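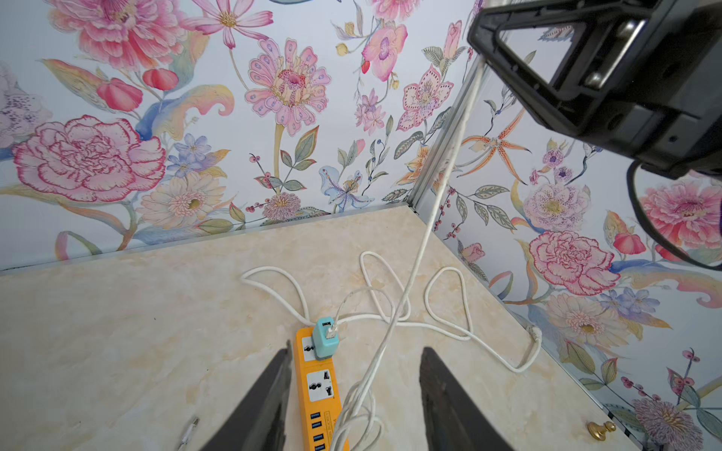 *The orange-yellow power strip in its corner, with a turquoise USB charger plugged into the upper socket.*

# Clirka corner strip, with USB

I've been wanting to add a proper power strip to the Havemgate range for ages, and the Clirka is the one that finally won me over! It's a cheerful orange-yellow, so you can find it at the back of a desk without crawling around, and it has four USB ports stacked in a column as well as the ordinary sockets. Phones and lamps can share one spot.

The sockets take a separate charger too (we have a little turquoise one in ours, and it does cover part of the socket panel it sits in, so keep that in mind if you own a lot of chunky plugs). Slim plugs are the happiest here. I'd put anything bulky in first and then see what's left.

**Good to know**

- Item number: 403
- Four USB ports, in one column
- Color: orange-yellow
- Price: $40
- Returns: 30 days, in any condition you'd be willing to hand to a friend

We have ours on the marble-patterned top in the flowered corner, pushed well back so the middle of the table stays free for work. I love how the color holds its own against all that wallpaper. If your table is smaller, try it lengthwise against the wall.

## The long white cable

Sold separately, and my favorite thing on this page. It's thin and round, and long enough to reach a chair across the room with slack to spare. Between uses I just let it fall into big easy loops – tight winding around your hand is hard on any cable, and loose coils take two seconds.
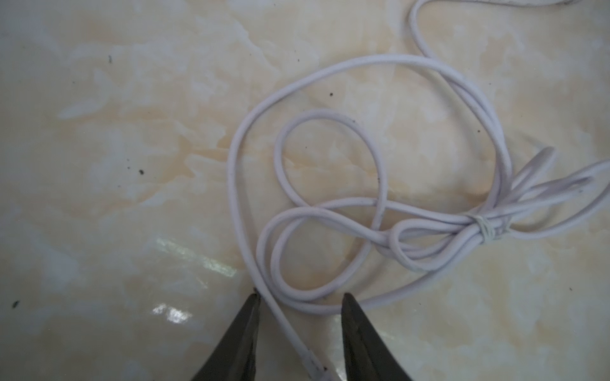
*The white cable in a loose coil on the marble-patterned top.*

White does pick up smudges, especially on a cable that gets handled every day. A barely damp cloth, with the cable unplugged at both ends, and then a dry one after it. Skip the solvent wipes.

The cable is $30 if you order it with the strip. Orders over $100 ship free, and the strip fits in the same box as the Estari desk lamp or the Morrison tray, so add those together if you're furnishing a whole corner.

Questions about what will fit in which socket? Write to Valentyna Sirko at the Havemgate shop and tell her which plugs you have. She loves this stuff, and she'll lay out a plan for your corner if you send the table size.

Page updated 20 August 2021. The strip came back into stock in July.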